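4.3 Labelling and sealing a parcel

Before you start, print the label from the Zivance Parcel Scale (see 4.2). The scale must be on a level surface. A duvet is not a level surface, whatever the bubble says.

1. Press and hold TARE until the display shows 0. If it shows anything else, take your elbow off the plate.

2. Place the packed parcel on the plate and wait for the beep. The reading is in grams. A parcel at 2830 is fine. A parcel at 3000 or over moves into the next price band, and the scale will beep twice to let you know how it feels about that.

3. Press STORE. The scale remembers the last 90 parcels. After that it forgets the oldest first, like the rest of us.

4. Choose a service with the arrow keys. Grarnatari is the tracked one. Issa is cheaper and takes the scenic route.

5. Press PRINT. Tear the label downwards against the metal strip. Tearing upwards also works, once.

Note: The label roll holds 100 labels. A pink stripe appears near the end of the roll. Order the next one when you see the stripe, and not on the evening a birthday present has to go out.

Caution: Do not pull the label while the motor is turning. The printer will win and the guarantee does not cover the rematch.

6. Wipe the top of the box with a dry cloth. Labels do not stick to dust, flour or cat.

7. Loosen one corner of any sticker before you lift the rest. Use the pads of your fingers and keep the sticky side away from itself.

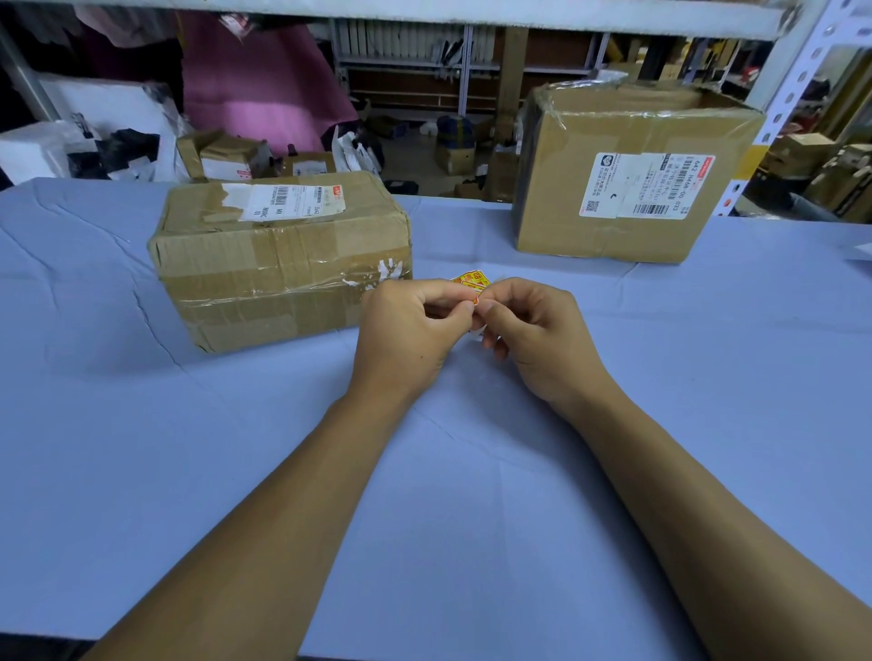

Fig. 9. Holding a small sticker between thumbs and index fingers.

8. Lay the label down from one short end and smooth it towards the other. Keep the barcode off the edges and seams of the box.

9. Tape the seams, leaving the barcode clear. Shiny tape over a barcode sends parcels to Pravimholm, where they are looked at by hand, in due course.

If the display shows E4, the lid is open. If it shows E4 with the lid shut, open it and shut it again with more conviction.

Text: Lina Awad. Checked on a real kitchen table by Rawan Atallah.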